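Minutes, gripper comparison catch-up, 26th March, Skasbridge bench room

Chalerm Panyasiri and me, with Tovar's people dialing in for the first half. I took the notes, so blame me for the spelling!

**1. Hanger job**

We spent most of the hour on the cream hangers, which is the part the Tranetstead folks keep asking about. I still like the green padded fingers best for this (wide opening, easy to line up by hand), but Chalerm thinks the pads are getting chewed up along the edges and wants a fresh pair before we score anything.
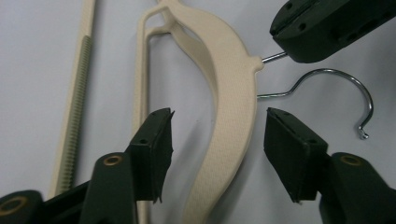
We agreed to score 16 tries per gripper and leave it at that. I'd pushed for more, but the Nadon controller run is booked right after and I don't want to be there all night. Oh, and the pad order came to 892, so please go easy on them.

**2. Fine tip or wide fingers**

Chalerm likes the small metal tip for working near the shoulder of the hanger. I'm less sure. It's neat, but you have to place it so carefully, and the padded fingers forgive a lot more!
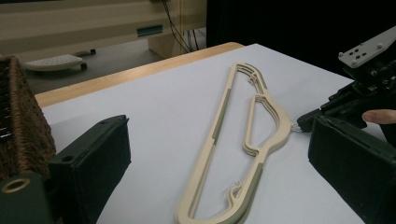 Tovar asked if we could keep the same white surface for both, and yes, we will. Camera settings stay as they were in January.

**3. To do**

- Me: swap pads, send the score sheet to Tranetstead
- Chalerm: 5 practice tries with the tip
- Tovar: confirm the 2,000 for the second arm

Next catch-up once the pads are on.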